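# Drikden Club 200 Soccer Ball, Size 5

The Club 200 is our match and training ball for adult and youth teams aged 13 and up. It is made for grass and for newer artificial turf. It replaces the Club 170, which went out of stock in September.

**Item:** DR-200
**Sold as:** single ball, or net bag of 50 for clubs
**Ships:** deflated, with 2 needles per ball
**Warranty:** 2 seasons on seams and shape

## What changed from the Club 170

The panels are now heat bonded. The 170 was machine stitched, and teams that played through wet winters told us it got heavy in the second half. The new cover takes on less water and wipes clean faster.

The bladder is butyl, same as before. Expect to top up the air every couple of weeks in regular use. If a ball goes soft overnight, check the valve first. A drop of valve oil fixes most slow leaks.

The bounce is a little lower than the 170. Marlina Krishnan, who coaches the under-16s at Istmont, had her goalkeepers on it for most of a season and they liked the lower bounce on hard ground. Her wingers needed a week or so to get used to it on long crosses.

## Cleaning

Wipe the ball down after play with a damp cloth and plain dish soap. A kitchen sink is fine for this. Rinse with cool water and keep the valve facing up.

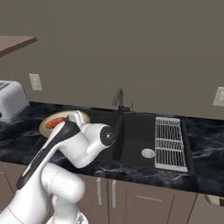 *Robot arm at a black marble countertop.*

Do not put the ball in a dishwasher or a washing machine. Do not use bleach, solvent or a stiff brush. Grass stains that won't lift with soap can be left alone. They don't affect the cover.

Let it dry at room temperature before it goes back in the bag. Balls left on a radiator or in a hot car can lift at the panel edges, and the warranty doesn't cover heat damage.

## Inflation

The recommended pressure is printed next to the valve. Wet the needle before you push it in. Most of the split valves we get back were done with a dry needle.

Let out a little air if the balls will be stored over the summer break.

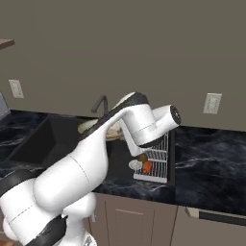
Clubs with an electric pump should set it to the low end of the printed range and finish by hand. Cheap gauges tend to read low, and an overfilled ball will go out of round.

## Club orders

The bag of 50 comes in white/navy or yellow/black. Colors can't be mixed in one bag. Printing of a club name or crest is available in one color, on one panel, and adds two weeks to delivery. Send artwork to Hadi Bitar in the Cetstead office with your order number in the subject line.

Returns on printed balls are for faults only. Plain balls can come back within 30 days if they haven't been inflated.
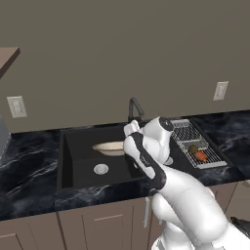

Replacement needles, valve oil and the net bag are also sold separately. The Palacios hand pump fits all Drikden valves, including the older Club 170.

## Reviews

**Tineke Hermans:** Good ball for the money. Holds its shape. The yellow is easier to see under our lights than the white.

**Rostyslav Hutsuliak:** Four stars. Flies straight, but the print on our crest started to fade by spring. They redid the bag without a fuss.

Page updated Apr 11, 2021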